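Clomau School of Fashion
Garment Studies, First Year
Handout 5: Outerwear for Cold Weather — Choosing, Fitting and Caring for a Wool Coat

Purpose of this handout

These notes accompany the fifth lecture and should be read before the fitting workshop. They cover the main coat shapes, the fabrics students will meet in the sample room, and the points at which a coat is checked on the body. Knitwear worn under a coat is dealt with in Handout 6. Students who missed the March lecture on woven fabrics should read the notes for that session first, as several terms are used again without definition.

1. Coat shapes

A coat is named by its outline, its fastening or its original use, and the names overlap. A double-breasted coat may also be a pea coat; a wrap coat may be cut with raglan sleeves. In written work, give the outline first, then the sleeve, then the fastening.

The straight coat hangs from the shoulder with little or no shaping at the waist. It is the easiest shape to wear over layers and the least forgiving of a poor shoulder fit. The fitted coat uses darts or princess seams and usually flares a little below the waist. The cocoon coat is widest between the hip and the knee and narrows at the hem. Students often confuse it with an oversized straight coat — look at the side seam, which curves in a cocoon coat and falls straight in the other.

Length is recorded from the centre back neck to the hem. Do not write "mid-length" on a specification sheet. The term means different things to different buyers.

2. Fabric and weight

Melton is a heavily fulled wool with a smooth surface that hides the weave. It blocks wind well and can be left with a raw edge. Bouclé has a looped yarn and catches on bag straps and jewellery. Double-faced wool is two layers woven together and may be made up without a lining, although the hand finishing adds a good deal to the price.

The sample room holds cloth of 300 grams per square metre and upward for coats. The lightest of these is suited to autumn and should be interlined for winter wear. Cloth from Resance is filed by colour, and cloth from Awasthi is filed by weight. Please return each length to the correct shelf.

Fibre content matters as much as weight. A small share of nylon helps the cloth resist wear at the cuff and pocket edge. A large share of polyester lowers the cost, but the coat will pill sooner and feel clammy indoors. Read the sewn-in label; the swing tag may not list every fibre.
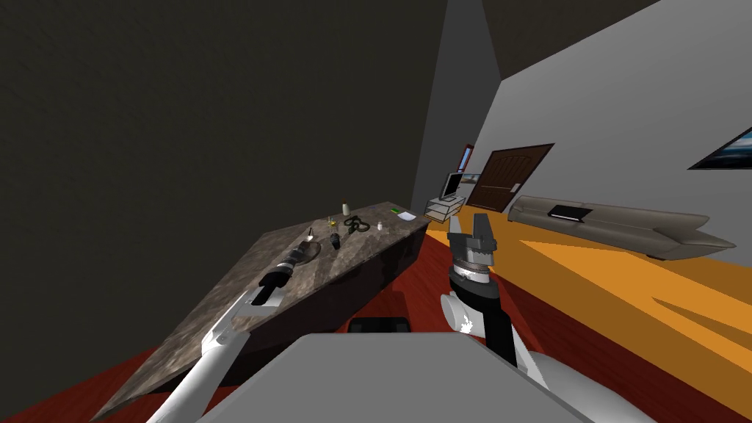 3. Checking the fit

The wearer should have on the thickest garment they expect to wear beneath the coat. Fasten every button before starting.

Shoulder: the seam of a set-in sleeve should sit at the shoulder point or slightly beyond it. A dent in the upper sleeve means the shoulder is too wide.

Back: ask the wearer to reach forward with both arms. Strain lines between the shoulder blades show that the back is too narrow. This is difficult to alter, and a larger size is usually the better answer.

Sleeve: the hem should cover the wrist bone when the arm is relaxed. Check both arms, as few people are even.

Vent: a centre vent should hang closed when the wearer stands still. New coats are often sold with a tacking stitch across the vent, and this must be removed before the coat is judged.

4. Care

Brush wool after wear, working downward with the nap. Hang the coat on a broad, shaped hanger and empty the pockets. A damp coat should dry at room temperature, well away from a heater. Dry cleaning once a season is enough for most coats, and they should be cleaned before storage so that stains do not set or attract moths.

5. Assessment task

Choose one coat from the Jornamley teaching collection and prepare a written report of 2,000 words. The report must include a flat drawing of the front and back, a fabric analysis and a completed fit sheet. There are 18 coats in the collection, and each may be chosen by more than one student. Coats may be studied in the workroom but may not be taken home.

Reports are due on April 10, 2021. Late work loses marks under the usual school policy. Requests for more time should be made in writing to the program office before the due date.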